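The Dedero hand gripper kit, week two

I've been using the Dedero kit from Risero since January. It costs 1,828 with the spare pads, and the box took 15 days to arrive. You hold the gripper and do the job yourself, and it records how you did it. The jaws open wide enough for most toys. My wrist aches after half an hour, so I stop there.

Tidying toys into the basket is still my usual task.

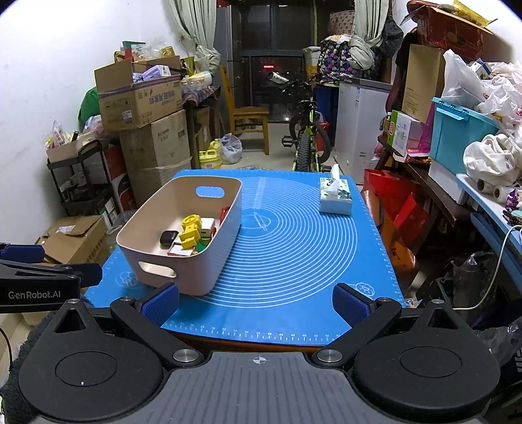 Roswitha Buschmann wrote to say that hers was fine on the wrist but the charger gave up after 7 weeks, and Risero replaced it free.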